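我为什么买了一颗旧蓝宝石

2019年1月18日

去年十一月我决定给自己买一枚戒指。不是订婚，也没有什么纪念日，只是工作满了几年，想要一个可以一直戴的东西。中文不是我的母语，写珠宝的词我是一边查词典一边写的，如果有用错的地方，请在留言里告诉我。

一开始我只看新的。商场里的柜台很亮，每一颗石头在灯下面都很好看，所以我很难比较。后来朋友Macarena Zapata带我去了Brikcombe老街上的一家店，店名叫Benítez，门很窄，要按铃才能进去。店里卖的大部分是旧首饰，也有从旧戒指上拆下来的裸石。

店主让我把三颗蓝宝石拿到窗户旁边看。在店里的黄灯下面，我最喜欢颜色最深的那一颗，可是到了窗边，它几乎变成黑色。另外一颗比较浅，有一点灰，我本来没有注意它，在自然光里却很安静，很清楚。最后我买的就是这一颗，价格是1580欧元，不包括镶嵌。

关于加热

买以前我读了不少文章，很多都说蓝宝石最重要的问题是有没有加热过。加热可以让颜色更均匀，在这个行业里是很普通的做法，只要卖家说明白，我觉得没有什么不好。没有加热的石头要贵很多。我的这一颗加热过，收据上写得很清楚。

我那时候不懂的是，“加热”和“填充”是两件不同的事情。填充是用别的材料把裂缝补起来，以后清洗和修理都要小心得多。所以问卖家的时候，最好把两个问题分开问，并且请他写在纸上。我第一次在商场问“有没有处理”，店员只回答“都是天然的”。天然的石头也可以是处理过的，这句话没有回答我的问题。

关于旧石头的磨损

蓝宝石很硬，但是棱线还是会磨损。店主借给我一个放大镜，教我转动石头，看台面的边缘有没有小小的缺口。我的石头在腰部有一个缺口，镶嵌的时候可以用爪遮住。如果重新抛光，会失去一点重量，他建议我不要做，我听了他的话。

镶嵌

镶嵌我没有在同一家店做，而是请了Macarena Lucero。她的工作室在Trerkton，坐火车过去要换一次车。她先问我平时用手做什么。我说打字，做饭，周末有时候搬花盆。她就建议把石头放低一点，用四个粗一点的爪，爪的头要磨圆，这样不会勾住毛衣。

我本来想要六个细爪，因为在网上看起来很精致。她拿出两个样品让我戴着，把手放进大衣口袋里再拿出来。六爪的那个比较高，每次都碰到口袋的边。试了几次以后我就改变了主意。

金子用的是我外婆的一条断了的项链，加上一些新的金。她提前告诉我，旧金里面可能有焊料，熔化以后颜色也许不完全一样。工费是300欧元，等了33天。

戴了以后

戒指比我想的重一点，头几天我总是用大拇指去转它。夏天手指会不会肿，现在还不知道，Lucero说先戴过一个夏天再决定要不要改尺寸。

清洗很简单：温水，一点洗碗的肥皂，很软的牙刷，从石头的下面刷，那里最容易积护手霜。洗以前要把水池的塞子塞好，我有一次忘记了，吓得不轻。我不用超声波清洗机，旧石头里面有什么裂，我自己看不出来。

每隔一段时间，我会把戒指放在耳朵旁边轻轻摇一下。如果有很小的响声，说明石头松了，应该送去检查。这个办法也是Lucero教我的。 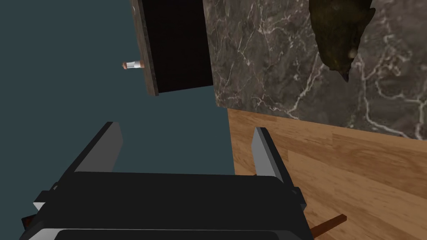 留言里的几个问题

有人问有没有做鉴定证书。没有做。对这个价格的石头，我觉得详细的收据已经够了，如果以后要卖或者要买保险，再送去检测也可以。

还有人问可不可以在网上买裸石。我没有买过，所以不敢推荐。如果一定要买，请先问清楚能不能退货，还有请卖家发一段在窗边拍的视频，不要只看灯下的照片。

Benítez不接受预约，中午会关门，去以前最好打一个电话。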